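印刷する | メールで送る
シェア 4　コメント 2

衣類たたみ作業のデータ収集スタッフ募集（未経験の方も歓迎します）

Brarnska の Prasbridge 作業場では、ロボットの学習に使う動作データを集めています。現在のプロジェクト名は Radis といいます。このたび、6月から作業に参加してくださる方を2名募集いたします。

仕事の内容は、手持ち式のグリッパーを使って、服を広げたり、たたんだりすることです。グリッパーの動きとカメラの映像が一緒に記録され、それが学習用の見本になります。ロボットを操縦する仕事ではありませんので、プログラミングの知識は必要ありません。

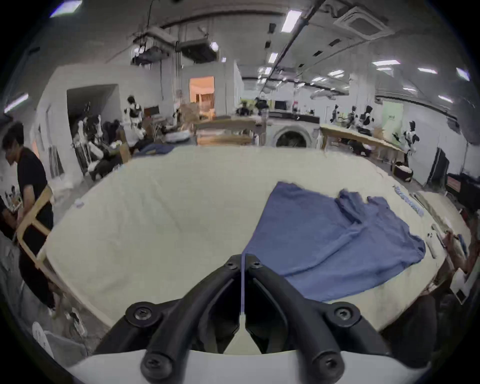 一回の参加は4時間です。途中に休憩が2回あります。服はTシャツ、ズボン、タオルなどで、こちらで全部用意します。一日の目標は200回を少し超えるくらいですが、速さの競争ではありません。急いだ動作よりも、同じ調子で落ち着いて行った動作のほうが、私たちには役に立ちます。失敗した回も消さないで、失敗の印をつけて残してください。つかみ直しをした回も同じです。

最初の日は、経験のあるスタッフが隣について、持ち方と記録の始め方、終わり方を説明します。指で直接さわる時と感じがかなり違いますので、慣れるまで少し時間がかかると思います。左手が苦手な方は、初めは片手の課題だけを担当していただきます。

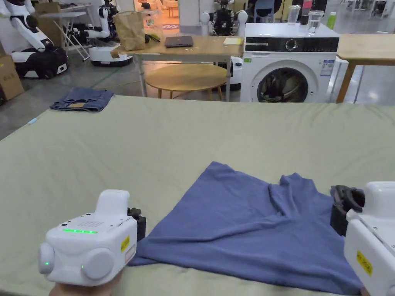

応募の条件は次のとおりです。

・18歳以上の方
・立ったままの作業を続けられる方
・簡単な日本語または英語で説明を理解できる方
・週に2回以上参加できる方

眼鏡をかけている方も問題ありません。指輪、腕時計、長いネックレスは作業の前に外していただきます。袖が長い服の場合は、ひじまで上げてください。髪の長い方は後ろで結んでください。

映像には作業する方の手や腕が映ります。ほかの参加者や社員の姿が映ることもあります。録画の使い方については、開始前に同意書をお渡ししますので、よく読んでから署名をお願いします。署名の前に質問をしていただいても、もちろんかまいません。データの整理は Walczak 社に委託しており、同意書にもそのことが書いてあります。

報酬は時給制で、交通費は別に支払います。金額は経験によって少し変わりますので、面談の時にお伝えします。初日の練習の時間も報酬に含まれます。

応募を希望される方は、お名前、連絡先、参加できる時間帯を書いて、下の「お問い合わせ」からお送りください。履歴書は不要です。午前と午後のどちらが都合がよいかも書いていただけると助かります。面談は作業場で行い、その時に実際のグリッパーを少し持っていただきます。重さが心配な方は、そこで試してから決めてください。

定員になりましたら、受付を終わります。

お問い合わせ | © Brarnska | ページの先頭へ戻る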